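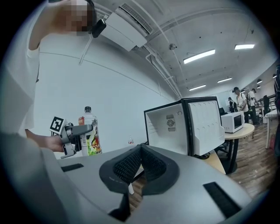 **Straddle on the button in a small home game, who acts first?**

posted by Tridlow

Okay so we play a little 50 cent / dollar game on Thursday nights and somebody wants to add a button straddle. I'm fine with it, I like a bigger pot! But we got into a long argument over who acts first before the flop. Half the table said the small blind starts and the button gets last say. The other half said no, it goes to the left of the big blind like always, skips the button, then the blinds act, and then it comes back to the button.

I've played both ways in card rooms and never thought about it much. Which one do you use at home? And does the straddle have to be exactly double the big blind? We had a guy put out $5 and call it a straddle.

---

**Kyriakidis**

Both are real rules, so you're all right, sorry. It depends on the house.

We've done it both ways and I like the small blind starting. It's easy to remember: action begins left of the straddle, goes around once, and the button closes. The downside is that it's rough on the blinds. They already have money in and now they have to act before everybody with junk hands. In our game the small blind folds a ton more when the straddle is on, and some folks get grumpy about it.

The skip version is kinder to the blinds but somebody always acts out of turn (usually me). If your table is chatty or there's beer out, I'd go with the simple one.

On size, we cap it at double the big blind, so $2 for you. If you let people put out any amount you're playing a much bigger game than you think. I lost $739 over one month when we had no cap, and I was only sitting down with a hundred at a time. Write the rule down before the first hand and don't change it in the middle of the night.

---

**Arkden**

just ban straddles, they slow everything down

---

**Listent**

One thing to add to what Kyriakidis said: decide what happens if the button straddles and someone under the gun wants to straddle too. We only allow one per hand and the button gets first pick. Also make them put it out before any cards are dealt. We had a player "forget" until he'd peeked at his first card, and that was a fun 2 a.m. conversation.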